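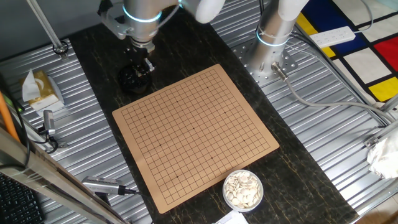 Teaching Two Arms to Set Up a Go Board: Project Report
Cyprian Czerwiński
August 4, 2018

Okay, so the short version of my project is this: I wanted a learning system that could pick up a Go stone and put it on an intersection, and to get there I had to drive two robot arms by hand for most of the summer and record everything they did. The learning part took way less of my time than I expected. The recording part ate everything else!

I should say why Go. My brother Przemysław plays it and I don't (I know the rules, I lose in fifteen minutes, that's my level). What I liked was that the board is basically a ready-made ruler. If you ask for a stone on a certain crossing, you can measure how far off the robot was, and there's no arguing over it. My first proposal was folding napkins, and my advisor asked me how I would score a napkin. I had no answer, so Go it was.

How an episode works

One episode is one stone. The operator starts with the arms parked clear of the board, opens the gripper, goes down to the stones, closes, lifts, travels over to the target crossing, lowers, lets go, and backs off. I press a key when I start and a key when I stop, and our recording program (it's called Jorkesix, it was written by a student before me, and it has exactly one page of documentation) saves the camera streams along with the joint angles and the gripper opening.

After each one I typed a letter. G for good, D for dropped, M for missed the crossing by more than half a cell, and X for anything weird. I kept the D and M ones. At first I was deleting them, and then in the second week Przemysław asked why I was throwing away the interesting stuff, and I felt pretty dumb. They're in a separate folder now, and I used them later to train a little checker that guesses if a grasp is going badly.

I recorded 2266 episodes in total. The plan said 400, which tells you how good I am at planning. What happened is that the first 200 were almost all placed near the middle of the board, where it's comfortable to drive, and the model I trained on them would wander back toward the center no matter which crossing I asked for. So I wrote a small script that picks a random target and prints it, and from then on I did whatever the script said, corners included. The corners are miserable, by the way. You have to twist the wrist in a way that makes every cable on the arm go tight or sag right into your view.

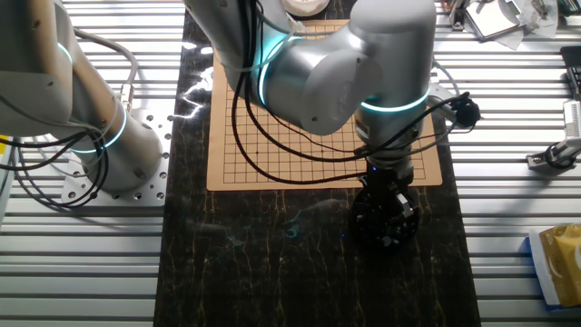 Cables turned out to be a bigger topic than anything in my reading list. When one hangs between a camera and the board, the picture the model gets has black lines where the grid ought to be, and a grid is already made of black lines. I tried taping them back to the arm, which worked fine until I needed the full reach, and then the tape popped off. In the end I left some slack, rerouted what I could, and made a note in the log on days when the routing changed. If you ever work with this data, please read those notes before you mix sessions together!

Things I got wrong

The board is a thin mat, so it slides. I didn't think of this at all. A gripper that comes down a hair too low pushes the mat, and after a few of those the whole grid has rotated a little. For the first few sessions I kept nudging it back to where I believed it belonged. Then I trained a model that was great as long as the board was perfectly straight and hopeless otherwise. After that I started turning the board on purpose between batches of 20 episodes, and re-marking its four corners in the software each time. Marking takes maybe a minute. I complained about it a lot and it was the best change I made.

The tabletop was another one. It's dark and a bit shiny, and it throws the lights right back at you. A bright spot of glare can sit next to the board and drift when you move a lamp, and an early version of my stone detector was very confident that the glare was a white stone. I ended up recording with the lamps in several positions so that the detector would get bored of it.

And then there's just me. My driving in week one was terrible: jerky, slow, lots of stopping to think. By week four I was smooth. So the data has two different "people" in it and both are me. When I trained on everything together the arm would pause in midair for no reason, and it took me days to work out that it had learned my hesitating. I cut the pauses out with a simple rule (if nothing moves for a while, drop those samples) and the motion got a lot nicer. I'd like to go back and compare that with leaving out week one completely, but I ran out of lab time.

What the model can do

With all the good episodes, the random targets and the rotated board, the model picks up a stone on most tries and lands it close enough to the crossing that a person would leave it alone. White stones go better than black ones, which makes sense to me given how dark the table is. What it can't do is recover. If it comes up with two stones stuck together it will happily carry both over and drop them in a pile. I only have a handful of examples of that, all filed under X, and a handful isn't enough to learn from.

It's also strictly one arm at a time. I had big ideas in the beginning about both arms playing each other, and I did write the code to keep them from bumping, but every two-arm episode took me forever to drive and I gave up on that part in the third week.

What's next

I get the arms again in November, and I already have my list. I want to record recoveries on purpose, meaning I'll start with a bad grasp and then fix it. I want a second operator, because a system that only ever watched me is going to have my habits. Przemysław has said yes, as long as he gets to choose the opening moves.

The log, the letter codes and the target script are all in the project folder. The recordings are too big for it, so ask me and I'll bring you a drive.

Recent reports
Sorting Screws by Ear: The Brorville Bench
A Cheap Wrist Mount for the Czarnecka Camera
Labeling 400 Drawer Openings and What I'd Skip
Sivstead Summer Lab: Notes for New Students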